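## 4. Changes to Work in the Dish Return Area

### 4.1 Tasks before and after

The canteen at the Kerkonari plant serves two meals per shift and handles more than 2000 plates on a normal day. Before the change, the dish return area was staffed by 10 people, who scraped, racked, unloaded and stacked by hand. Racking took up most of the time and was also the task that people most often named when we asked what made them sore. The company installed arms at the racking stations in June, after a trial period at the Sorkusell site.

None of the 10 positions was cut during our study. What changed was how the hours were divided. Staff who used to rack full time now spend most of the shift scraping, checking plates after the wash, and dealing with stops. A stop is any event where the arm holds its position and waits for a person. The log for our observation period contains 3245 stops, and we coded each one by cause. The largest group involved two plates being handled as one. Plates standing close together are hard for the arm to separate, and the staff learned quickly to look for this first.

New grips and plate types are tried out at a practice bench before they go to the floor. Workers take turns at the bench, and several told us they learned more there than in the formal training. Figure 2 shows the bench with a green plate and a white plate close together in the rack and the gripper touching the green one.

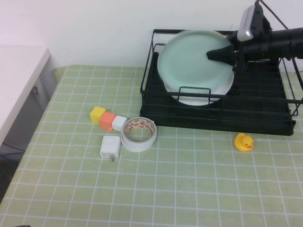
**Visitación Cantero**
Research Associate, Workplace Studies, Hitora

**Figure 2.** Practice bench with arm, wire dish rack and two plates.

### 4.2 Who decides when to step in

The written procedure says that a worker should wait for the stop light before touching a plate. In practice, people stepped in earlier. Experienced staff watched the angle of the gripper and could often tell that a grasp was going wrong before the system did. One worker, Ross Mackay, described it as "the same thing as watching a new hire, you know when they're about to drop it."

This early stepping in had a cost. It did not show up in the log, so supervisors saw fewer problems than there were. It also meant that the skill of the most experienced workers was not counted anywhere. When the shift lead, Delphine Park, reviewed the monthly figures with us, she pointed out that her two best operators looked average on paper.

### 4.3 Pace and breaks

Workers reported less pain in the wrists and shoulders and more tiredness from watching. The arm keeps a steady pace, and several people said that they missed being able to work fast for a while and then slow down. Short talks between neighbors at the racking line, which were common before, became rare, partly because the stations are now farther apart. The early shift asked for a rotation every two hours between watching and scraping. It was granted on a trial basis and was still in place when we left the site.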